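Warum ich dem neuen Wohnungsmarkt für Spiele nicht traue

2022-07-28

Seit Skavberg sein Abo umgebaut hat, lese ich überall, das Kaufen von Spielen sei nun endgültig von gestern. Für einen Monatspreis bekommt man 1000 Titel, darunter angeblich alles, was man je spielen wollte. Ich habe mir die Liste angesehen. Gespielt hätte ich davon 7, und 2 davon stehen längst bei mir im Regal.

Was mich stört, ist das Kleingedruckte. Im Oktober fliegen 196 Titel wieder raus, welche genau, erfährt man erst kurz vorher. Wer mitten in einem langen Rollenspiel steckt, darf sich dann beeilen oder nachkaufen. Prirdale hat es vor Jahren genauso gemacht, und damals fand das kaum jemand großzügig.
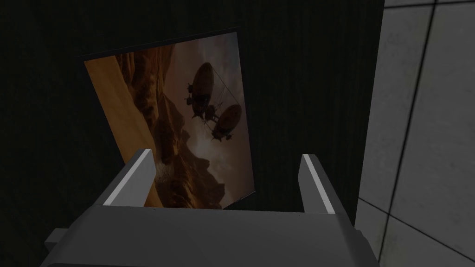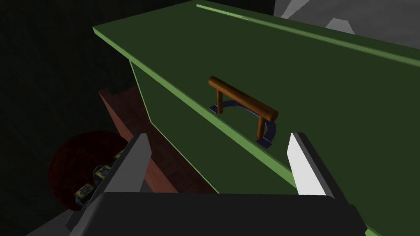 Grün und Holz.

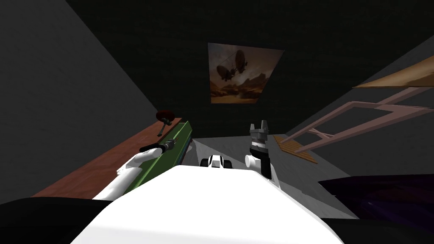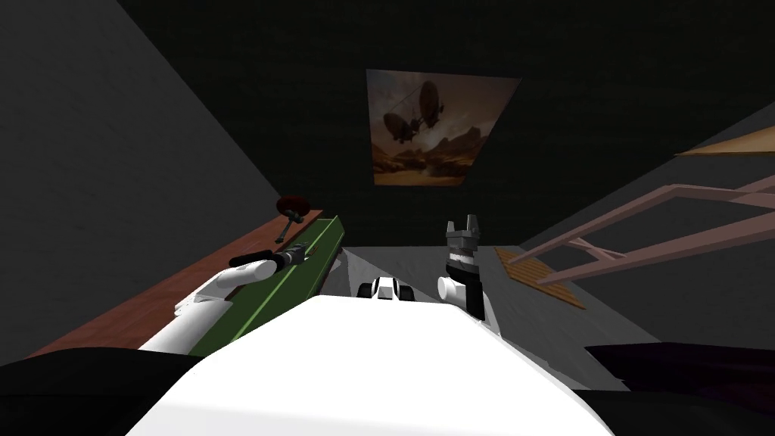 Chantal Després sieht das anders und schrieb mir, sie habe durch das Abo mehr kleine Spiele ausprobiert als in all den Jahren davor, und ein Regal voller Hüllen, die man nie öffnet, sei ja auch kein Besitz, auf den man stolz sein müsse.

Mag sein. Das mit den Hüllen trifft mich sogar ein wenig. Trotzdem: Ausprobieren konnte man früher mit Demos, und die kosteten nichts. Heute zahle ich jeden Monat dafür, dass eine Firma entscheidet, was ich im Winter noch spielen darf. Dass der Preis so niedrig bleibt, glaube ich auch erst, wenn ich ihn nächstes Jahr noch auf der Rechnung sehe. Bis dahin kaufe ich weiter, am liebsten gebraucht.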